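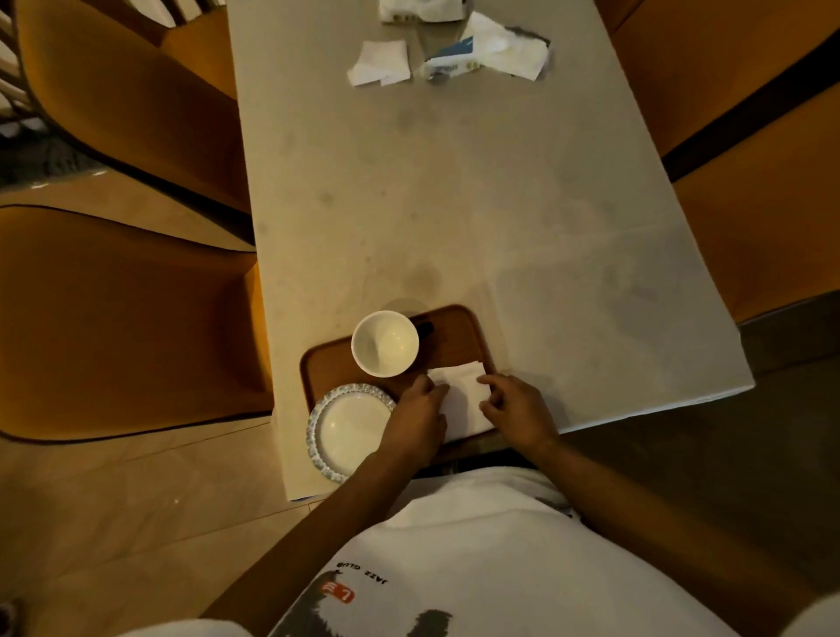
三月　整理：Valentina Ojeda

机器人示教专题　第8讲讲义：人手示范究竟教了什么

上一讲末尾留了一个问题：既然遥操作这么慢，为什么不干脆让人自己动手做，把头部视角录下来，当作示范数据？近两年这种做法很流行，宣传材料里常说它“便宜、自然、可无限扩展”。前两个词我勉强同意，第三个词请大家先存疑。

一、三种示范方式

1. 拖动示教。人握住机械臂，带着它走一遍。关节角度和轨迹直接来自机器人本体，不存在换算问题。缺点也明显：人的手挡在视野里，双臂任务很难由一个人拖动，而且拖的时候人往往会多用力，力的记录因此不干净。

2. 遥操作。人通过主从臂、手柄或手套控制机器人。记录下来的动作就是机器人执行过的动作，这一点很重要。代价是操作者几乎没有触觉，遇到软的东西全凭眼睛猜。

3. 人手示范。人戴着相机直接做。速度快，动作流畅，什么桌子都能当实验台。可是录下来的只有图像，动作要靠手部姿态估计去还原，接触力完全没有。

教科书一般把三者画在一条“成本—质量”曲线上，好像只要预算定了，选哪个就定了。我不赞成这张图。质量要看任务，离开任务谈质量没有意义。

二、以折餐巾为例

讲义开头的任务是在托盘上用双手折一张白色纸餐巾。托盘放在桌子近端，上面还有一只白色的空瓷杯，左下角一只花边圆盘压住了托盘边沿的一部分，左前臂又遮住了盘子的一部分。请各位先不要想算法，想一想下面几件事。

（1）双手都按在餐巾上。哪只手在固定，哪只手在折？单张画面里无法判断，要看前后的时间序列。即使有了序列，“固定”这件事在图像上的表现就是手不动，而一只没有用力、只是搁着的手，看起来也一样。策略网络学到的很可能是“左手停在这个位置”，学不到“左手要压住”。

（2）纸很薄，折痕是用指腹压出来的。压多重，滑多长，从上方俯视基本看不出来。去年我们用 Brurkavura 手部估计工具处理过同类视频，指尖高度的误差比一叠纸还厚。换句话说，标注里“碰到纸”和“悬在纸上”是分不开的。

（3）人的手指可以一边压一边捻，两指夹爪做不到。把手腕轨迹重定向到夹爪上，得到的动作在运动学上可行，在任务上没有用。这一步在论文里通常只占一句话。

（4）遮挡。盘子被前臂盖住一截，杯子右侧有个黑色小物件，大半看不清，可能是把手，也可能是盖子。人不需要认出它，因为人知道自己不会去碰它。机器人的前臂更粗，路线也不同，它需要知道。

（5）背景。桌面有污渍和水印，远端散着纸巾和撕开的纸巾包装。支持者会说这正是真实场景的价值。我部分接受，但请注意：桌上有好几处白纸，示范里只有托盘上的那张被折。若没有任务描述，模型凭什么区分“要折的纸”和“垃圾”？常见的回答是“数据多了自然会学到”。这是信念，还不是结果。

三、课程组自己的对比

我们在 Tromamis 平台上做过一次小规模比较，任务是把纸餐巾对折两次。遥操作示范53条，人手示范1,892条，训练后各跑21次。只用人手示范的策略一次也没有完成，常见的失败是夹爪在纸面上方空走一遍，姿势很像，纸没有动。只用遥操作的完成8次。先用人手数据预训练、再用遥操作数据微调，还是8次。

有同学会问，这是否说明人手数据无用。不能这样推。测试次数太少，夹爪只有一种，餐巾也只有一种。Troncoso 在答疑课上提过另一种解释：预训练可能改善了接近物体的阶段，只是瓶颈在折叠，所以总成功率看不出差别。这个说法可以检验，把任务分成接近、抓取、折叠、压痕四段分别计分就行。我们还没有做，所以现在只能算一种说法。

倒是可以问另一个问题：为什么相关报告很少按阶段给成功率？Undetti 演示视频放过多遍的同学应该注意到，镜头在压折痕之前就切了。

四、读论文时请核对

示范者与机器人的手型差多少，重定向之后有没有在真机上回放过。
成功的定义是谁定的，“折好”是边对齐，还是大致叠上就算。
测试时桌面是否清空。训练用杂乱桌面、测试用干净桌面的情况比想象中多。
力的信息从哪里来。若答案是“由视觉隐式学习”，请在页边画一个问号。
遥操作数据的操作者练习了多久。生手和熟手的轨迹差别很大，混在一起平均之后，两边的优点都可能丢掉。

五、作业

选一件你每天用双手完成的软物操作（叠毛巾、封信封、包饺子均可），写出其中至少两处“图像里看不见但缺了就做不成”的信息，并说明用拖动示教或遥操作能否补上。不超过两页。请不要写“未来可加入触觉传感器解决”，要写就写清楚装在哪里、读什么量、怎样与示范对齐。

下一讲讨论带传感器的手持夹爪，它自称兼有第二种和第三种方式的好处。阅读材料已放在课程页面，先看实验部分，再看摘要。

分类：课程讲义 / 机器人学习 / 模仿与示教
联系课程组 ｜ 版权归授课教师所有，转载请注明出处 ｜ 返回顶部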